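Arms on the kitting benches - what's changed for you lot?

Started by panyasiri_nights, Nov 27, 2025

panyasiri_nights
Our place (Skoltwood, the packing side) is getting arms on kitting from April. Management line is "no job losses, more interesting work". Anyone been through it? What did your day look like after?

torque_wrench_tam
Been through it at Colmont. Nobody sacked. But four of us went down to two on the bench and the other two got moved to goods in. Same money, worse hours. Ask about the rota before you ask about the robot.

greasyelbow
Disagree a bit. My wrists stopped hurting. 1,327 trays a shift by hand was wrecking me and I'm not sorry to see the back of it. Boring now though, I'll give you that

torque_wrench_tam
Boring is the problem. You stand there waiting for it to stop, then you've got to be quick. Worse than doing it yourself imo

panyasiri_nights
Did you get any training or was it just a leaflet

greasyelbow
Two days. First on e-stops and guarding, second on teaching positions. Second one was useful, first was slides. Get your name down early, they only did six people and those six got the extra grade.

mads_brornuston
This is the bit people miss. Who gets to teach the thing = who gets the pay bump. At ours it went to whoever was on days, nights got nothing, and then nights had to ring someone at 3am evry time it faulted. Union got involved in the end.

zoltan_f
Zoltán Fekete here, I look after the training bench at Brornuston. Mads is right about nights, we cocked that up. Runs on both shifts now. People start on coloured cubes and tape marks before they go near real parts. Pick, lift, place. Looks like a toy, still teaches you most of what goes wrong.

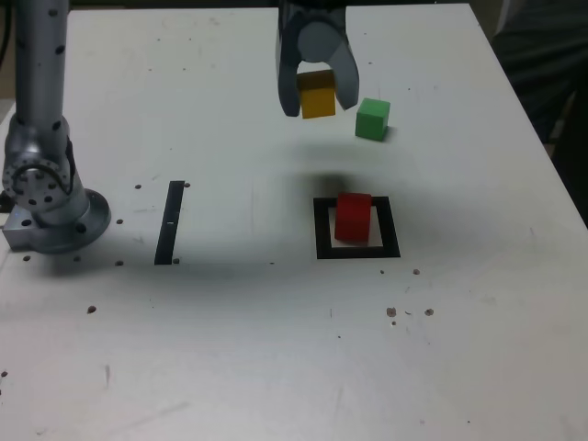 Mads again - fine, but cubes don't come in bent or with the label half off. Real stock does. We were doing 464 an hour by hand on a good night and the first month on the arm was 301, and guess who got asked why.

zoltan_f
Fair. The target was set too early, I said so then. Up to 556 now on the easy lines. Bent cartons still go to a person.

greasyelbow
which means that person gets nothing but the rubbish ones all shift

mads_brornuston
Exactly. We swap every hour now. Took months of moaning.

panyasiri_nights
Right, so rota, who gets trained, who does the rejects, when targets kick in. Meeting's next week, will take all that in. Cheers

torque_wrench_tam
Get it in writting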